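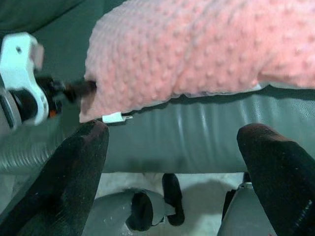 Blanket drive at the Punton hall is back, and they want the nubby ones

I stopped by the Punton community hall on Monday morning to drop off a bag of my own and ended up staying until lunch, so you're getting the full report. The yearly blanket collection is open again and runs through the end of August, and it's already going better than last year. There were 41 blankets on the tables when I walked in and 52 by the time I left (two of those were mine, I'll admit).

The big hit so far is anything in that raised-dot minky fabric, the plush kind with rows of little round bumps. There's a salmon-pink one with a pale strip along the hem that I would have taken home if I had any shame left to lose. I laid my hand on it and stood there for a good while. The folks sorting told me the dotted ones go first every single year, especially with families who have babies, and they never get enough of them.

If you're bringing something, please wash it first, cold water and low heat. High heat is what ruins minky. I learned that with a throw I bought from Sunen a few winters back, which came out of my dryer feeling like a doormat. Skip the fabric softener too, and shake it out before you fold it so the dots don't get mashed flat in the bag. Small snags are fine. Torn hems are fine too if you pin a note on so they get put in the mending pile.

Muñoz Cleaners on the corner is washing the oversized ones for free again this year, anything too big for a home machine, and you can leave those right at their counter. Starnano, the little fabric shop next to the post office, is selling minky remnants at 16 dollars a bundle for anybody who would like to sew one from scratch. I bought a bundle in gray and I have no idea when I'll get to it, but it sure is pretty sitting on my ironing board!

Pillows, sleeping bags and electric blankets are still a no. Crib size is what they're shortest on right now, then twin. They have plenty of king-size fleece.

Drop-off is at the side door, 9 to noon on weekdays. Park on the street if you can, the lot is getting new stripes this week and half of it is roped off. Pickup for families starts in September and the hours will be posted on the hall door.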